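Last updated: Saturday, 4:30 pm

FOR IMMEDIATE RELEASE

Plevero brings its two-tier drinks shelf to Heywood stores this August

HEYWOOD - Small shelf, cold drinks, no more digging in a cardboard box under the desk. That is the short version. Plevero, the maker of small storage for break rooms, dorms and front desks, will start selling its Ullden two-tier shelf in Heywood in August, first through the Brolemari stores and then by phone and mail order.

The Ullden is a countertop shelf. Two boards, four metal posts, short feet. White. It goes on a table, a counter or the top of a low cabinet and holds the drinks people reach for in the course of a day. It has no doors and no drawers. Customers who asked for drawers have been told about the drawer unit, which is a seperate product and will be announced when it is ready.

"Most offices we visit keep the drinks in whatever they came in," said Svatopluk Polák, who runs product at Plevero. "Shrink wrap torn open at one end, a can rolling about at the other. People had the room for a shelf. They just didn't have a shelf the right size."

The right size took a while. The first version was too deep and stuck out past the edge of a standard counter. The second was narrow enough but the gap between the boards was tight, so anything on the lower board had to be tipped to get it out, and testers at the Brolemari staff room sent it back with a note. The third is the one going on sale. Small bottles fit underneath. Tall cans and the bigger plastic bottles go on the top board, where there is nothing over them to get in the way.

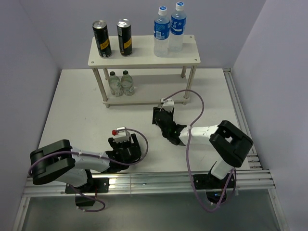 The Ullden shelf with cans and bottles on the upper board and two small bottles below.

Plevero suggests setting it up by kind of drink - cans one side, bottles the other - and leaving part of the lower board free. Free for what is up to the buyer. In the staff room trial it was tea bags, then somebody's phone charger, then tea bags again.

Putting it together

The shelf ships flat. Posts go between the boards, fasteners go in at the corners, feet underneath. Do the lower board first. Leave the fasteners a little loose until all the posts are standing, then go round and tighten. Most people in the trial were done in about 18 minutes, including finding the instructions, and the packing now has the instructions on top instead of under the lower board where they used to be.

A cloth and warm water is enough for cleaning. No scouring pads please, they dull the boards. If a bottle leaks, wipe under the feet as well.

The company is also asking stores to stock the shelf already built on the counter with real drinks on it. Boxed up it looks like a parcel of nothing much. Built and filled, people walk over and start moving the cans around, and that has sold more of them in the trial than any sign did.

Where and when

Brolemari's two Heywood stores will have the shelf on the floor from the first Saturday in August, doors open at 9 am. Staff will be building them on the spot through the morning and anyone who wants to try the fasteners is welcome to. Cold drinks for visitors while they last.

The launch price is $30, at the stores and by phone. Delivery inside Heywood is included for phone orders. Outside Heywood there is a charge, ask when ordering. Spare posts, feet and fasteners can be bought one at a time from the Plevero parts desk, and will stay available for as long as the shelf is made.

White is the only color for now. Polák said a darker one has been asked for and is being looked at. "We painted a few. They showed every ring from every wet bottle, so we went back to white for the launch. Ask me again after the summer."

Offices, schools and clubs ordering more than a few should call ahead of the opening so the parts desk can set stock aside. Returns are accepted at either store, built or unbuilt, with the fasteners in the bag please. Last time we got back a lot of shelves and not many fastners.

About Plevero

Plevero designs and sells small shelving and storage for counters, desks and shared kitchens. It is based in Heywood and sells through independent stores in the region. The Ullden line began with a single-board riser for mugs, still on sale, and the two-tier shelf is the second product under that name.

Press samples of the shelf are available on request. Please say whether you want it built or flat, and give a daytime delivery address.

Related releases
- Ullden mug riser back in stock
- Brolemari stores in Heywood extend Saturday hours
- Plevero parts desk now taking phone orders
- Care notes for white boards, revised

Contact: Plevero press desk, Heywood | © Plevero. All rights reserved. | Back to top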